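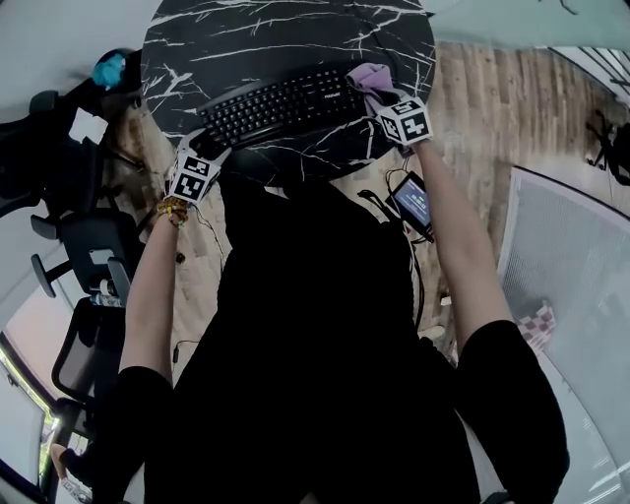 The Prilcombe library computer room has had a wonderful second quarter, and we're so glad to be able to tell you about it. When we last wrote, evening opening was still a plan on paper. Now the room is open until 8:30 on four evenings, and 46 people have signed up for the beginner course, well past what we hoped for in October! Keeping the room pleasant takes a bit of work too, and going over a keyboard with a cloth has become part of the closing routine.

The beginner course is led by Muireann Hegarty, with Wulan Raju helping at the late sessions. They started with email and passwords, then dropped the planned unit on spreadsheets when it became clear that most people wanted help with online forms (housing, school places, bus passes, you name it). Attendance went up right after the switch. Eleven learners have already moved on to the Iver job search workshop, and two of them have asked to help out with the next beginner group.

Spending so far comes to $3,514. Most of that went to tutor hours and the printed course book, which Rakiya Ibrahim rewrote from scratch in much plainer language. The large-print edition cost more than we budgeted, but it is in use every single week and we'd like to reprint it. We covered the difference from the travel line, which we have hardly touched.

Two things are behind schedule. The Saturday children's club hasn't started, as we are still looking for a second adult to be in the room. The new internet line from Gounder was put off twice, so the evening groups are sharing the old connection, and it does slow down when everyone logs in at once. Olanrewaju Abubakar is chasing the installer and expects a firm date before our next call with you.

Next quarter we want to run the beginner course again from the top, add a short session on spotting scam messages, and get the children's club going at last. Please do come and sit in on an evening if you're nearby. The 6:15 group is the liveliest, and they love a visitor.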